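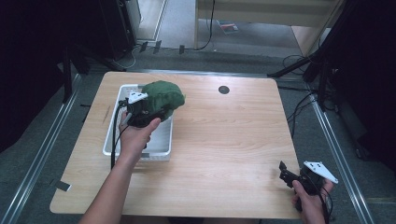
I have been putting off writing about the electric bill because I wanted a full year of numbers first. I now have thirteen months, so I'm out of excuses.

When we moved into the house in Larlow, the previous owner left a folder of paperwork on the kitchen counter. Most of it was useless (a warranty for a dishwasher that was no longer there) but it did have a stack of old electric bills. In his last winter he used 558 kilowatt-hours in a month. I remember thinking that was a lot for one man who was, by his own account, hardly ever home.

Our first full month came in at 497. There are two of us and we cook every night, so I was a little pleased. Then I started wondering where it all went. The heat is gas, the stove is gas, and the water heater is gas. Take those away and you have lights, a refrigerator, a washer and dryer, and whatever is plugged into the wall.

I borrowed a plug-in meter from the library. If your library has a tool shelf, go look, they probably have one. You plug it into the outlet, plug the appliance into it, and leave it for a few days. I started with the refrigerator because everyone says to start with the refrigerator. It was fine. It's newer than I thought and it uses very little. The television was also fine. The chest freezer in the basement was not fine. It was running almost nonstop.

The freezer came with the house and I'd never given it any thought. We kept bread in it and a turkey. The lid gasket had gone stiff along the back, and there was a thick collar of ice all around the top that kept the lid from sitting down flat. I defrosted it over one long afternoon with the lid propped open and towels on the floor, then ordered a new gasket. The gasket took three weeks to arrive and ten minutes to fit. You warm it with a hair dryer so it lies flat. After that the freezer used less than half of what it had before.

The second thing was the dehumidifier, which was set to run all year. The basement is damp in summer and bone dry in winter. I turned it off in November and put a note on it so I'd remember to turn it back on. I forgot anyway, but the smell reminded me in May.

The third was the dryer, and I can't give you a meter reading for it because it's on its own big outlet and the library meter doesn't fit. What I can say is that we cut our dryer loads to maybe a third. Sheets and shirts go on a line in the back bedroom. Towels and socks still go in the dryer, because a line-dried towel feels like a doormat and I'm not willing to live that way. I also pulled the dryer out and cleaned the duct behind it. There was a lot of lint in there. I won't describe it.

My goal was to get under 400. I picked it because it was a round number and seemed possible. It took seven months. The first time we made it I checked the bill twice to be sure it wasn't an estimated reading. Summer put us back over, with the window unit going, and then we dropped back down in the fall.

A few things made no difference I could find. I unplugged phone chargers for a month and saw nothing. I bought a power strip with a timer for the desk and it saved so little that I've moved it to the garage. We had already replaced most of the bulbs, so there wasn't much left there either. My neighbor Ulla Saarela swears by putting a blanket around her water heater, and she may be right, but ours is gas and tucked in a closet and I'd rather leave it alone.

The money side is less exciting than I hoped. A good part of our bill is a fixed charge that doesn't move no matter what you do. The library meter was free and the gasket was cheap, so I'm ahead, but not by enough to brag about. If I'd bought a new freezer to save power it would have taken years to pay off.

I did think hard about getting rid of the freezer. We don't fill it. A half-empty chest freezer is mostly there to keep air cold. But Ulla gives us beans and berries every summer, more than the kitchen freezer can take, and I like having bread on hand when the road is bad. So it stays, at least for another winter. I check the gasket every couple of months by closing the lid on a strip of paper and tugging. If the paper slides out easily, that spot needs attention.

Next on my list is the bathroom fan, which is loud and old and has no timer. I'd also like to find out what the well pump uses, but it's wired straight in and I'd need someone who knows what they're doing.

Comments (4)

bethany_k
The paper trick works on refrigerator doors too. Mine failed along the whole bottom edge.

Old Mill Road
What do you set the dehumidifier to in summer? We keep ours at 50 and it never shuts off.

 Reply from the author
 Same number here - it shuts off at night, usually. Check that the filter isn't clogged.

R. Dunn
Shake the towels hard before you hang them. Not as good as the dryer but better than a doormat.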